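About Fikmont

Fikmont is a small advisory firm that helps the owners of payments and consumer finance businesses sell them, buy them or, quite often, leave them alone for another year. We have two partners, six staff and a coffee machine that has been under review for longer than most of our deals.

We were founded by Elisa Parisi, who had spent her career at larger firms producing documents of 1,000 pages that clients weighed and then put on a shelf. She thought there might be room for an adviser who wrote 20 pages and answered the phone. So far there has been.

What we do

Most of our clients run companies that move other people's money about: card issuers, bill payment services, payroll lenders, the odd savings club that grew up and got a compliance department. They come to us when a bigger rival has made an approach, usually over a lunch that was described beforehand as a catch-up.

We tell them what the business is likely to be worth, which is seldom the number mentioned at lunch. If they want to go ahead, we find other buyers, run the process and sit in the long meetings about working capital so that they don't have to sit in all of them. If they would sooner not sell, we send a modest bill and wish them well. 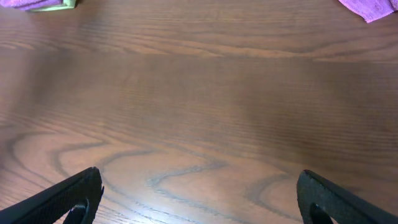

Wood grain on a tabletop.

Our recent work includes the sale of Druver, a prepaid card business, to its lender Keven, and the merger of Vitale with a competitor it had been rude about for years. Both sides now share a canteen and we are told it is going fine.

How we charge

We take a retainer, kept small on purpose, and a fee if the deal completes. Both are set out in a letter you can read on the train. We don't charge for the first conversation, or for the second if the first was mainly about your co-founder.

Working here

We take on one graduate each March. The job involves spreadsheets, a fair amount of reading and learning to say "subject to contract" without sounding pleased with yourself. Applicants should send a CV and one page on a takeover they think was a mistake. Please don't choose one of ours – we have our own list.

Getting in touch

Elisa reads everything sent to the general inbox and replies to most of it before 9 a.m. Calls are answered by whoever is nearest the phone.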